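Play food

Play food is a class of toys made to look like groceries, prepared dishes and packaged goods. It is most often used with toy cookware and tableware in pretend cooking, shopping and restaurant games.
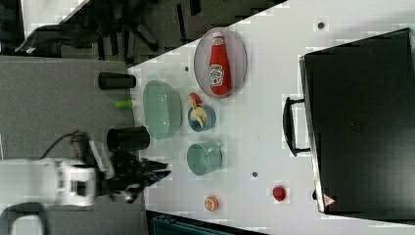 Play food and tableware on a white table, with a toy banana in a small blue bowl.

Play food is sold as single pieces, in themed sets, or as part of a toy kitchen. Fruits and vegetables make up the largest share of most sets, followed by bread, eggs, meat and sweets. Copies of bottles, cans and cartons are usually counted as play food as well, even though they represent the package and not the food inside it.

Materials

Early play food was made from painted wood, plaster, papier-mache and tin. Plaster pieces were often glued to a plate and could only be served as a fixed dish. Molded plastic became the most common material during the second half of the 20th century, as it could be washed and produced cheaply in bright colors.

Hollow plastic pieces are light and keep their shape under moderate pressure, but thin-walled ones crack along the seam. Solid foam pieces are softer and are sometimes bitten through by small children. Felt and knitted play food is also made, both by manufacturers and at home from printed patterns. Wooden sets remain in production - usually at a higher price than plastic ones.

Types

Whole pieces are molded or carved in a single form. Bananas, tomatoes, peaches, oranges and strawberries are common subjects, as each can be recognized from its outline and color alone.

Cutting food is divided into two or more parts held together by hook-and-loop tape, magnets or pegs. A blunt toy knife separates the parts. The tape collects lint and loses its grip with use, and replacement dots are sold for the purpose.

Package replicas copy the shape and label of a grocery item. Ketchup bottles, milk cartons and cereal boxes are typical. Some carry the label of an existing brand, while others use a made-up name or no name at all.

Assembly food comes in layers that are stacked to make a sandwich, burger or pizza.

Scale and sets

Most play food is made somewhat smaller than life, to suit a child's hand. Scale is rarely kept the same within one set, and a strawberry may be nearly as large as a tomato. Pieces meant for use with real dishes are closer to life size.

The maker Brarkisis sells a starter box of 14 pieces under the name Toom. Its larger classroom assortment, Trurkier, holds up to 700 pieces and is supplied in stacking bins. Draken, a smaller firm, makes only fruit and vegetables.

Tableware

Play food is commonly used with cups, mugs, bowls, plates and basins. These may be toys themselves or ordinary household items. Plastic tableware is preferred for young children. Clear or translucent dishes leave the contents visible from the side, and small bowls are used to keep round pieces from rolling off the table. Shallow basins serve as a sink, a serving dish or a place to put pieces away.

Use

In preschools, play food is used in the home corner and for sorting by color, shape or kind of food. It also appears in language lessons, where learners name an item or ask for it in a shop game. Speech therapists and dietitians use similar pieces, and food models made for teaching portion size are a related product.

Store displays and furniture showrooms use artificial food of a more lifelike kind. This is generally classed apart from toys and is not made to toy safety rules.

Care and safety

Plastic pieces are washed in warm water with mild soap and left to dry fully. Hollow pieces with a vent hole can trap water inside, which leads to mold. Wooden pieces are wiped with a damp cloth. Felt is washed by hand.

Small pieces are a choking hazard for children under three, and sets that contain them carry an age warning in many countries. Loose magnets from worn cutting food are a serious hazard if swallowed, and damaged pieces should be thrown out.

See also

Toy kitchen
Pretend play
Food model
Dollhouse miniatures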